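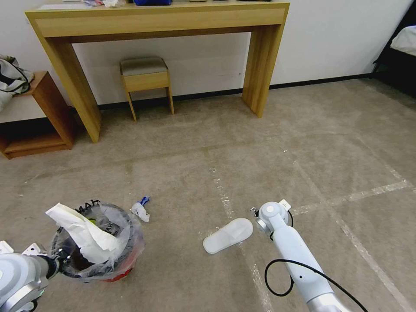

R. Triantafyllou

18 January 2023

Trip prep, Jarley Range loop. Spent the morning on the bench with the Urari stove and the water filter, and the afternoon on maps.

Stove: boiled 660 mL from tap temperature on the small burner, lid on. Flame was uneven on the left side until I cleaned the jet. Second boil was noticeably quicker but I forgot to start the timer, so no number for it. Will repeat outside, as the shed tells us nothing about wind.

Filter: flow has dropped a lot compared with August. Backflushed twice and it came good, more or less. I'd still carry tablets. Whoever takes it next, please don't put it away damp.

Route: the track from the Jarley car park climbs steadily to the saddle, then drops to the lake. Last 200 m to the lookout is loose rock and slow going with full packs. Old notes put the tank at the hut, but the newer map shows it 50 m down the gully on the far side. Need to ring the park office before we rely on it.

Camp: 2 nights at the lake instead of one at the hut. Flatter ground, better views, and the Pirkulov tent has room to be pegged out properly there – it never sat right on the hut platform.

Packs: mine came in at over 14 kg with food, too heavy. Taking out the second pot and the camp chair. Keeping the thermos.

Still to do:
reseal the fly seam near the door
new laces
check fire restrictions for the range
print the map at the larger scale, the creek names are unreadable on this one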